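Gadgets and Home forum > Robots and automation
Thread: Could a machine put the lid back on a box yet?

dovetail_dan
June 2025
Been having this row at work (small repair shop in Balham, lots of fiddly parts in tubs) so I'm bringing it here. My boss reckons we'll have something on the bench doing the tidying within two years. I say it can't even manage a compartment tray and a clear lid. It's not heavy and it's not complicated, but look at the stuff it has to cope with.

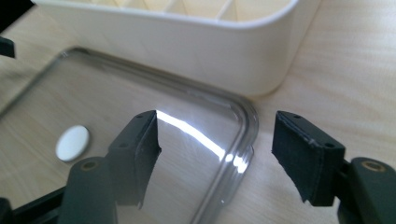

Clear plastic on pale wood, glare and all.

I lose the edge of that myself when the sun's out! What's a camera supposed to make of it?

marrowfat
Your boss is nearer than you are. We had a Plorument arm on trial in March and it shifted 3000 parts without a grumble. Same part, same place, mind you.

dovetail_dan
Same part, same place - well, there you go. My tubs are never in the same place.
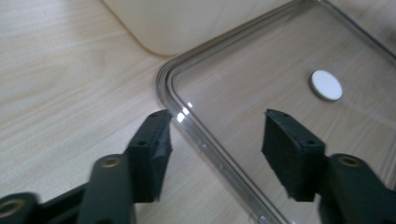
okside_jo
Forum moderator, Robots and automation

I'd split the question up before anyone falls out. Finding see-through plastic is one problem, getting hold of it is another, and I think the second one is further along than Dan makes out. Soft pads forgive a lot. You can be a bit off with your aim and still come away with the thing in your grip. What I haven't seen done well is knowing you've got it wrong and having another go.

kettle_first
Soft pads wear, though. I go through them on my Baek clamp like biscuits, and once the edges go fluffy I don't trust it with anything shiny.

marrowfat
So you change the pads. They're not dear, 40 quid for a bag of 50. Hardly a reason to write off the whole idea.
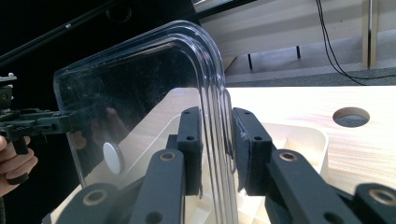

Pinched by the edge, one pad each side.

kettle_first
Fine, I'll give you the grip. But that's got a person's hand in it as well, so I'm not counting it as a machine doing chores.

okside_jo
Fair point, but jaws are still jaws whoever is working them. If two fingers can pinch that edge at all, the hardware isn't what's holding us up.
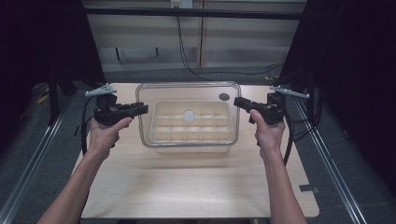

Boxes and lids are where I'd start if I wanted to settle this, way before laundry or washing up. They've got proper corners, they don't flop about, and you can tell at a glance if the job's done. With a gripper either side of the clear container and the little white disc sitting in one of the middle compartments, you've got a decent test right there: take the disc out, put it in the cell I point at, don't upset the tray. I'd pay for a machine that did that on its own all afternoon.

marrowfat
I'd bet on it for the disc. Less sure about not upsetting the tray.

dovetail_dan
I'll show the boss this and report back. He'll only read marrowfat's bits.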